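The Disposable Table

The reception after the November lecture at Drullside is a modest affair, and the Clerklow Society has never wished it otherwise. The house dates from 1786, the society from 1886, and the table covers from the nearest party store.

Ülle Pärn, who has charge of hospitality, maintains a written inventory of everything laid out for guests. Foam pieces from the children's corner are listed on the same page as the napkins, and those that have become marked are kept in use.

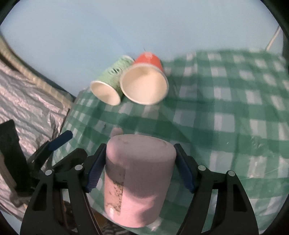 The inventory runs to six pages. Its longest entry concerns table coverings, a subject on which members hold firm opinions. Linen was given up four years ago, when laundering came to exceed the cost of the refreshments. Checkered plastic took its place - green and white, creased from the package and quick to wipe down.

Paper cups followed. Members had long favored the china bequeathed by the Baudry family, which now remains in its cabinet.
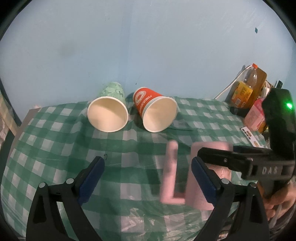 Aušra Krūmiņa, editor of the society's bulletin, regards the change as overdue. "Guests hold a paper cup more easily while they talk," she wrote in the spring issue. The Costetti Room will be set in the same manner for the next reception, with coffee served at both ends.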